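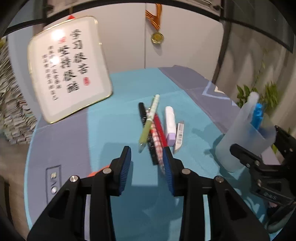 Desk tidy, mid-session: the pens are next, and the holder is waiting on the right.

Kit on loan: two weeks with the Indimeo hand grippers

If you've been reading this newsletter for a while you know I have a weakness for anything that arrives in a foam-lined case. This month's case came from Indimeo, and in it was their two-handed demonstration kit, the one a few of you wrote in about after the spring issue. It's a pair of hand-held grippers with cameras on them, a charging dock, a little calibration board, and a subscription to their upload service, which is called Duludine (I kept typing it wrong for a week and I may have done it again somewhere below).

You hold one in each hand, you do an ordinary chore with them, and the recordings go off to be turned into training data for a robot arm. I've tried three kits like this now and this is the first one I didn't want to put down after ten minutes, so let me start with the hands.

The fingers are black plastic with triangular cutouts, and the gripping faces have blue ridged rubber pads. I love these pads! Pens are a horrible test for a gripper. They're thin, they roll, they lie across each other in a heap, and half of them have a glossy barrel. With the flat foam pads on the last kit I reviewed, I could pick up a pen all right but it would swivel the moment I tried to stand it upright over the holder. The ridges seem to catch the barrel and keep it pointing where I want it. Not every time – a fat marker still got away from me and went under the cabinet – but I'd happily do a whole afternoon of pens with these.

The pads wear, of course. Spares come in sets and they're held on with a dab of adhesive, which I'm less keen on. Peeling an old one off took me longer than I'd like and left gunk behind. A clip would be so much nicer, Indimeo, if you're reading.

Working with two at once is where it gets fun and also where my shoulders started to complain. My first few tries at the desk tidy were a mess, with the two grippers bumping into each other over the pen holder like people in a narrow hallway. After a while you learn to park one and let the other do the reaching. I'd steady the holder with my right and feed it with my left, and once I stopped hurrying, the takes came out clean. I managed 40 good ones on Wednesday before dinner, which is a personal best.

I asked Hendrik Leemans, who runs the data side at Kalstead and has used the kit since it was a prototype, how long his people go before they need a break. "We stop at 25 minutes whether anyone feels tired or not," he told me. "The takes after that look fine while you're doing them and then you watch them back." He's right. I watched mine back.

A few things about the software. Setup was quick, the two hands paired without any fuss, and the preview on my laptop kept up nicely. Duludine sorts your takes by task and flags the ones where it lost track of a hand, and you can trim the dull bits off the ends before you send anything. What it won't do is let you rename a task once you've started, so I now have 70 recordings filed under "penss" and there they will stay. Support answered my email the next morning, were very nice about it, and said renaming is on the list.

Battery life was fine for me. I got through an evening on a charge with a long break in the middle for soup. The dock is a bit wobbly and takes up more of the counter than it needs to.

Compared with the Mulder kit, which I know a lot of you own: the Mulder is lighter and folds up smaller, and its carrying case is better. The Indimeo has the better grip, and the trigger is softer, so my fingers weren't sore the next day. If you mostly do big soft things like towels and bags I'd stay with what you have. For small fiddly stuff on a desk or a kitchen counter I'd switch.

Price is the part where I go a bit quiet. Renting the pair costs $315 a month with the upload service included, and there's no cheaper plan for people who only want to use it on weekends. I think that's fair for a small lab and steep for a hobbyist. You can split a rental between two addresses if you tell them up front, and a couple of readers have already asked me to put them in touch with someone nearby, so drop me a line if you'd like to be added to that.

Mine goes back at the end of the month. I still want to try the cutlery drawer and a bag of mixed buttons first, and if you have a chore you'd like me to attempt, send it over before then.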